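Home | Opinion | Food | Letters | Sign in

I've gone off loyalty apps. I have 16 of them on my phone, and last week the one for Bellamy told me I needed 1,000 points for a free coffee. I had 200! After a whole winter of flat whites!
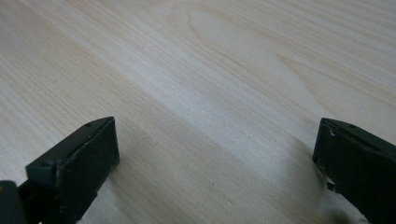
The old paper card was better in every way I care about. You got a stamp, you could see the stamps, and the tenth cup was free — no password, no "we've updated our terms". My mum kept hers behind the clock.

And I do mind being nagged. A café in Lustemside now pings me at seven in the morning (seven!) to say it misses me. It doesn't miss me. It wants my 500 bonus points to run out in April.
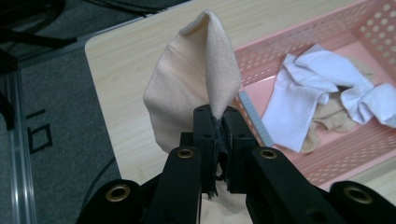
Dark grey fabric, wrinkled, held between black jaws.

So I'm deleting the lot, starting tonight with Bellamy, and I'll pay full price wherever the coffee's good.

16 comments | 200 shares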